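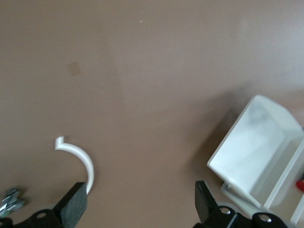 One of the white hooks on my craft table. Yes, the brown mark near the top needs a wipe.

I bought the Helach plastic hooks in March, the bag of 25, and I've put off writing about them until I'd used them long enough to have a real opinion. Well, here it is: I like them a lot, with a couple of gripes.

They're thin white plastic with a long smooth curve and a short bent tip at the end, kind of like a candy cane. I got them for the wire grid over my sewing corner, where I hang scissors, tape measures, ribbon spools and whatever else I'm tired of digging out of drawers. Before these I had the Arkora metal ones, and those are tougher for sure, but they scratched the coating off my grid and made a racket every time I grabbed something. The plastic is so much quieter! And white looks nice and clean against the wall (my wall is a sort of oatmeal color, if that helps anybody).

Now the gripes. The short tip could stand to be longer. If I yank my big shears off in a hurry, the whole hook comes along for the ride and I end up on my hands and knees looking for it under the table. Also, I wouldn't trust them with anything heavy. My rotary cutter is fine, my shears are fine, but a tote bag full of fabric scraps bent one enough that it never went back to its old shape. I've lost 2 that way and one more I stepped on, so that one's on me.

My friend Ginette Paquette uses hers in the pantry for measuring cups and a little strainer, and she says they wipe clean with dish soap. Mine mostly collect lint, so a damp rag does it. They have a bit of a shine to them and so far they haven't yellowed, even the ones by the window.

Sizing is the other thing to check before you order. They fit my grid, which has pretty skinny wire, but they would not go over the rail in my kitchen at all - I tried, I pushed, I gave up. Measure first. The listing wasn't much help on that, and I ended up going by a customer's comment.

Would I buy them again? Sure, for light stuff. For coats or bags I'd go back to metal. Four stars from me, and I'd give the fifth for a longer tip.

Posted by Karine Charbonneau, 7 Jan 2019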